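**Gateo glass lid, round, with standing handle**
Item 609 - in stock

The Gateo lid is made for people who cook every day and have little space. It is sold alone, without a pan, so you can use it on the saucepans you already own. The glass is clear and the handle is metal, shaped like a small stand. When you turn the lid over, it rests on this handle and the inside stays away from the counter.

We began to sell it in May, after Darcy Mahuika from our shop used one at home through the winter. Before that we had only the Sturance lid, which is heavier and has a knob of plastic. Many customers still like the Sturance and we keep it, but the knob becomes loose after some time and must be tightened with a screwdriver. On the Gateo there is no knob to tighten.

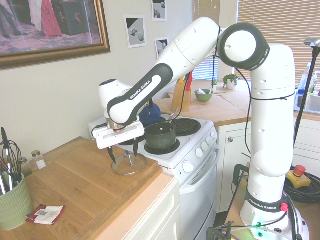

Please measure your pan before you order. Measure from inside edge to inside edge, across the middle, and compare with the size on the order form. A lid that is a little too wide will sit on top of the rim and let out steam on one side. If you cook on a stove with coil burners, as many of our customers do, the lid is also fine there, but do not put it down on a coil which is still hot. A wooden countertop next to the stove, like the butcher-block one with the lid resting on it, is a good place to put it between stirring. Wipe the wood after, because the drops under a lid can leave a ring.

### Details

- Lid: clear tempered glass, round
- Handle: metal, fixed, cannot be removed
- Dishwasher: yes, top rack
- Oven: no
- Microwave: no
- Packed in a carton with paper, weight with packing 609 g

### Care

Wash the lid before first use with warm water and a soft sponge. Steel wool makes small scratches in the glass and they do not go away. Let the lid cool before it goes in water. If you see a chip on the edge, even a small one, stop using it and write to us.

The handle gets hot during long cooking - use a cloth.

### Spare parts and returns

We do not sell the handle separately. Returns are accepted within 63 days if the lid is clean and the carton is not damaged too much. Write your order number on the outside. For questions about size, ask for Clem Whitcombe, and for orders above 125 pieces ask for Thaddäus Pichler, who can also give the price for the Doteck pan set with the same lid.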